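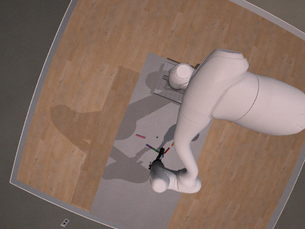 1. Scope of this report

This report covers the second half of the stick sorting project, from the December review to the final build of the simulation. The first half (choice of arm model, installation of the simulator, basic joint control) was covered in the interim report and is repeated only where a later decision depends on it. All work described was done in simulation. No hardware was used, and none of the results should be read as a claim about a physical arm.

The project was carried out in the automation elective by a team of three. Bok-nam Shin wrote the motion planner and the logging tool. The other two members were responsible for the scene files and the grasp routine. The report was submitted on March 17, 2020.

2. Task definition

The task is to pick small colored sticks from a flat work surface, one at a time, and place each of them at a target pose given by a layout file. The sticks start at random positions inside a rectangular spawn area. Orientation about the vertical axis is also random. A trial ends when every stick has been attempted once or when the time limit is reached.

A placement is scored as correct if the center of the stick is within 5 mm of the target and its long axis is within 10 degrees of the target direction. Either end may point forward, as the sticks are treated as symmetric. A stick that is moved by contact with the gripper during a grasp of a different stick is not returned to its original position. This rule was added after the December review, when the course staff pointed out that the earlier version reset disturbed sticks and therefore hid the most common failure.

3. Software structure

The code is divided into four modules.

Kamolrat is the scene loader. It reads a text file with the room, the work surface, the arm and the objects, and creates them in the simulator. The seed for the random poses is stored in the same file, so a trial can be repeated.

Plakari is the motion planner. It takes a start and goal pose for the gripper and returns a list of joint positions. Details are in section 4.

Skikance is the grasp routine. It selects the next stick, computes the approach pose and controls the fingers.

Bindden is the logger. It writes joint positions, gripper state and object poses to disk at a fixed rate, and it also saves rendered views from the fixed cameras. The views were not used as input to the controller. Object poses are taken directly from the simulator state, and a vision module was outside the scope agreed for the term.

4. Motion planning

The planner works in two stages. The first stage finds a joint configuration for the goal pose by numerical inverse kinematics. The second stage interpolates in joint space between the current configuration and the goal, then checks the interpolated points for collision against the work surface and the arm itself.

Joint space interpolation was chosen for its low computing cost. Its drawback is that the path of the gripper between the two poses is not a straight line and can dip below the height of the endpoints. In the interim version this caused contact with the work surface on long moves. The fix was to insert a via point above the surface for every transfer move. The gripper first rises vertically, then travels, then descends vertically. The vertical segments are planned in Cartesian space with small steps.

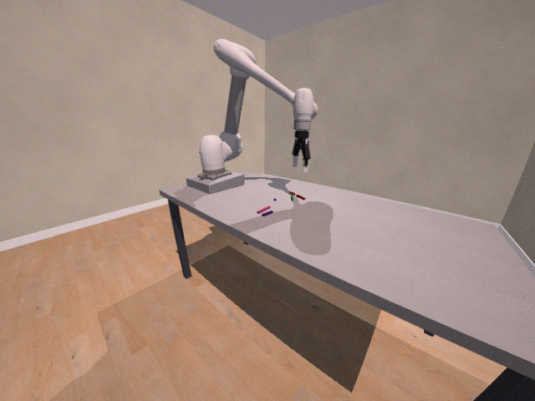
The height of the via point was set to 200 mm above the work surface. Lower values were tried and gave shorter cycle times, but the collision check rejected more paths and the planner had to be called again with a different elbow configuration. The net gain was close to zero. The value was left at 200 mm for all reported trials.

A second problem was elbow flips. The inverse kinematics solver sometimes returned a solution on the opposite branch from the current configuration, and the arm then made a large swing to cover a short distance. The solver is now seeded with the current joint positions, and a solution is rejected if any joint moves by more than a set limit. If no solution passes, the limit is relaxed once. If there is still no solution, the stick is marked as skipped.

5. Grasp routine

The approach is always from directly above. The fingers are opened fully and turned so that they close across the short side of the stick. The gripper descends until the fingertips are just above the work surface, the fingers close, and the routine waits for the finger position to settle before lifting.

Settling was first detected with a fixed delay. This was replaced by a check on finger velocity, which removed most of the cases where the arm lifted before contact was established. After the lift, the final finger opening is compared with the known thickness of the stick. If the fingers have closed past that value the grasp is recorded as empty.

The order of picking matters more than was expected at the start. With sticks lying end to end or side by side, the open fingers can touch a neighbor on the way down. Three orders were compared:

Fixed order, by the index in the scene file.

Nearest first, by the distance from the current gripper position.

Most free space first, by the distance from each stick to its closest neighbor.

The third order was adopted. It does not remove the problem, as the last sticks in a tight group still have to be taken from that group, but the group is picked after the isolated sticks have gone and there is less left to disturb. Placed sticks can also become obstacles - the clearance test therefore includes them.

6. Contact settings

The sticks are light and thin, and the default contact settings of the simulator did not handle them well. With the default time step the sticks showed small vibrations when held, and some of them slid out of the fingers during transfer. Reducing the time step by half and raising the friction coefficient at the fingertips stopped the sliding. The friction value is higher than what would be measured for a plastic fingertip on a painted stick. This is a known weakness of the results and is listed again in section 8.

The mass of the sticks was also raised slightly to keep the solver stable. Inertia values were computed from the shape and the new mass.

7. Results

A set of 67 trials was run with the final version. The seeds were fixed before the runs, and none of the trials was repeated or removed. The controller completed 50 of them with every stick placed within tolerance. In the remaining 17 at least one stick was missed, skipped or placed out of tolerance. 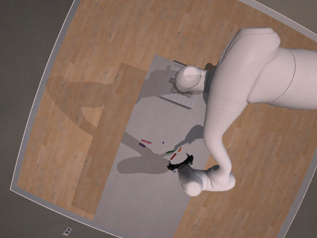 Figure 3. Overhead view of the work area, with the gripper low beside the colored sticks.

The failed trials were examined one by one from the Bindden logs. The largest group was caused by neighbor contact during descent, in line with the observations in section 5. In most of these the disturbed stick was still picked up, but the pose used for the grasp had been read before the disturbance and the stick was held off center. The resulting placement was outside the tolerance. Reading the pose again at the start of the descent would probably have corrected some of these cases. The change is small and was left out only for lack of time to repeat the full set.

The next group was skipped sticks. All of these lay near the limit of the spawn area closest to the arm base, where the wrist has to fold back sharply to keep the gripper vertical. The joint limit test then rejects the solution. Moving the spawn area outward by a few centimeters would avoid the region but would also make the task easier, so the area was kept.

Two trials ended at the time limit. In both, the planner had been called repeatedly for the same stick. The retry counter in Plakari was reset by mistake after each relaxed attempt. The error has been corrected in the repository, but the reported figures are from the version that contained it.

No trial was lost to contact between the arm and the work surface, which was the most frequent failure at the time of the interim report.

8. Limitations

Object poses are exact. A controller that relied on camera images would have to deal with position error, and with the arm blocking part of the overhead view when it is low over the surface.

Fingertip friction is set too high, as stated in section 6. A few short tests with lower friction gave more drops during transfer, but they were not logged in a form that allows a fair comparison.

All sticks have the same cross section. The finger closing check in section 5 depends on this and would need a value per object otherwise.

The trials do not include sticks lying on top of each other. Spawn poses with overlap are rejected by Kamolrat and drawn again.

9. Further work

The pose update before descent should be added first and the same seeds run again, so that the effect can be separated from other changes. After that, a tilted approach for sticks near the arm base is worth testing. A tilt of 15 degrees was tried by hand in the simulator and reached all of the skipped positions, although the grasp was less stable and the routine would need a different contact check.

The repository contains the scene files, the seeds and the logs of the reported trials. Rendered views are stored separately due to their size. Instructions for running a single trial from a seed are in the readme of the Kamolrat folder.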